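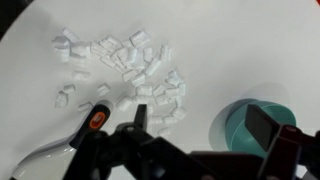
The Arm in the Garage

I wanted a robot that would pack boxes. I sell secondhand teacups on the side, which sounds like a nice quiet hobby until you're on your knees at midnight stuffing foam into cardboard. So last December I decided I'd build something to do it for me (my wife laughed for a good long while) and I've been at it ever since.

I should say up front that I am not an engineer. I fix office copiers for a living. I'm good with rollers, springs and small stubborn screws, and I figured an arm was mostly that plus some code. The code part has been a humbling experience!

The frame came from a kit by a little outfit called Mavonix, bought used from a guy two towns over who had given up at the elbow joint. It cost me $601, and then I spent about as much again on everything that wasn't in the box. The gripper is my own work, if you're generous. Black brackets, black plates, more bolts than it needs. I've taken it apart so many times that the bolt heads are going round.

For a long time I worked on it alone in the garage, and it went the way you'd guess. Then I joined Gosholm, the shared workshop behind the old tire place, and met Nicanor Benítez. Nicanor builds kitchen cabinets and has never owned a robot. He watched my arm swing at a teacup and miss by a hand's width, and he asked me why I was starting with the thing that breaks. I didn't have an answer to that. The next evening I started on packing peanuts.

I love packing peanuts now. I mean it. They weigh nothing, they cost nothing, and you can drop one a thousand times. They're also a miserable thing to grab. Every piece lies differently. One's on its side, one's standing up on end, and the ones in a heap are all hooked into each other, so you go in for one and come out with a clump. Squeeze too hard and you've got a flat peanut. Squeeze too softly and it slides off and skates across the table because somebody opened the door.

The job I give the arm is simple to say: take foam from the pile, put it in the teal bowl. That's it. I set up on a plain white table, and yes, white foam on a white table is a rotten idea if you want a camera to find anything. I did that for weeks before I saw the problem. Half the time the software was hunting for shadows, because the shadows were all it had. Nicanor offered me a nice piece of walnut to lay down, but by then I'd gotten stubborn about it. If the thing can find a white peanut on a white table, I thought, it can find anything.

The software is a free package called Heluvent, and I have mixed feelings. Getting it going took me most of the winter. The manual skips from "connect your motors" to something that looks like a graduate exam, and the forum is three very kind people and a lot of silence. Once it runs, though, it runs. You move the arm through the job yourself, over and over, and it learns from your moves. I've logged 737 tries so far. They're all in a spiral notebook with a C for clean, an M for mess and, on bad nights, a word I won't print here.

What surprised me is how much of my own clumsiness it picked up. I have a habit of hesitating right before I close my hand on something, a little hitch, like I'm about to ask permission. The arm does that now. It comes down over the foam, stops, thinks about its life, and then grabs. Nicanor calls it my son.

The strays are the hard part. Out of a heap it does all right, since almost anywhere it lands there's foam. A single piece out on its own is another matter, and one that's tipped up on its edge is worse yet. On its best run it cleared 20 pieces into the bowl without a miss, and I yelled so loud that the woman at the lathe shut it down to see who was hurt. The run after that, it knocked the bowl over on the very first move. I went home.

I get asked what I'd change. I'd buy better cable, for one thing. I had a pack of 3 cheap ones from a brand called Cabral and every one of them quit at the connector, always mid-run. I'd also put soft pads on the fingers much sooner. I tried bike tube, weatherstripping and a cut-up mouse pad before I settled down, and each one taught me a bit about friction and a lot about glue.

As for the teacups, I still pack those by hand. I did eleven boxes last week, on the floor, with the radio on. The arm gets another shot at the strays tonight, and I've promised to bring Nicanor a burger if it goes past his bedtime.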